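Table Clearing and Tray Setting: Picture Notes and Object Card

Version notes

This card covers the Ziltside part of the Enska tabletop collection. It lists the objects, the areas of the table, the label names and the known problems. Lokmont and Trujillo have their own cards and use different tableware; do not merge label files across the three without reading the section on names below.

Maintained by Kjell Berge. Last revised in April.

Contents

The Ziltside part has 4,000 still pictures grouped into 19 sets. Each set keeps one arrangement of furniture and one group of objects. Pictures inside a set come from more than one viewpoint, and file order should not be read as time order. Of the total, 1,410 have object outlines. The rest have area labels only.

Table and background

All sets use a wooden table with a reddish-brown finish, placed against an off-white wall. The finish has a satin sheen, and highlights on the wood can be picked up as object edges by simple thresholding. Close views also show highlights on the rims of glazed or glossy tableware. No correction has been applied. 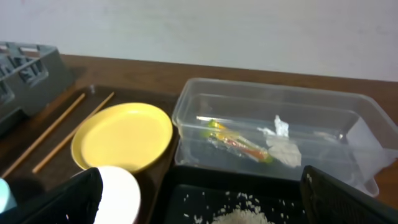

Area labels are drawn once per set and then adjusted by hand for each viewpoint. An area is labeled even when only a small part of it is in view. If less than a usable corner remains, the area is marked "partial" and should be left out of any scoring.

Areas

rack: the gray plastic dish rack at the left of the table. The outline follows the outer rim. Slots and dividers are not outlined separately.

tray: the dark brown serving tray in the middle. The outline follows the outside of the raised rim.

clear_box: the transparent plastic container to the right of the serving tray. Annotators were told to follow the top rim and to ignore reflections in the walls.

low_right: the black item below the clear container. It is read as a tray in some views and as a flat mat in others, so the label carries no shape name.

Objects

plate: round, yellow. The shade varies by viewpoint from yellow to a pale yellow-green. One label is used for all of them.

chopstick: thin, wooden. Each one is labeled singly. There is no "pair" label, and the two can be in different areas.

vessel_blue, vessel_white: small tableware in light blue and white. Earlier versions split these into "cup" and "bowl". Annotators disagreed too often when an item was tilted or partly hidden, and the split was dropped in version 2.

loose: grains, crumbs, crumpled tissue and other small matter. Outlines are drawn around a heap and not around single grains.

Placement states

Every object label has a state field with one of these values: in_rack, on_tray, in_box, on_table, held, unknown. The value is set from the single picture, with no reference to its neighbors. An object hidden from view gets no label at all, even if its position could be guessed from another picture in the set.

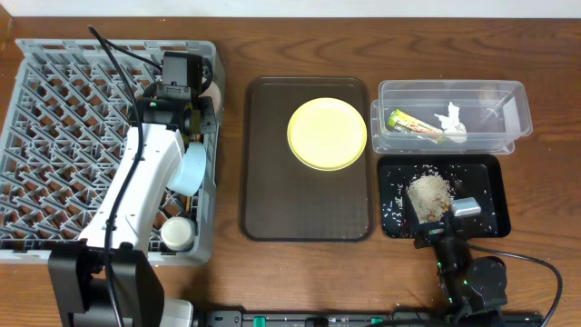 The on_tray state needs the whole visible base of the object to be inside the rim. Objects resting across the rim are marked unknown. Annotators do not need to judge whether the object is in its correct compartment; a tray with only the plate in its upper half and nothing below it is a valid arrangement, and the plate is marked on_tray as usual. A fuller setting adds the two vessels in the lower row and the chopsticks along the left side. Neither arrangement is labeled as finished or unfinished.

For in_rack, the object has to be inside the outer rim of the rack as seen from that viewpoint. Leaning objects count. A tilted vessel near the rim is checked by a second annotator, and the second reading is kept.
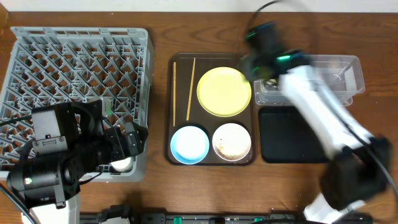
Fuller setting: plate in the upper compartment, light blue and white bowls in the lower row, two chopsticks at left.

Known problems

Walls of the clear container are often lost against the wood. Outlines for clear_box are the least reliable in the card.

Crumbs inside a vessel are labeled loose in some sets and left unlabeled in others. A single rule has been written but older sets have not been redone.

Blurred pictures were kept. Outlines in them follow the visible extent of the blur, so areas measured from them run large.

File layout

pictures/ holds the stills, one folder per set
areas/ holds the area labels
outlines/ holds the object outlines
names.txt lists old and new label names

Corrections should give the set number, the file name and the label concerned, and go to Kjell Berge at the Ziltside desk.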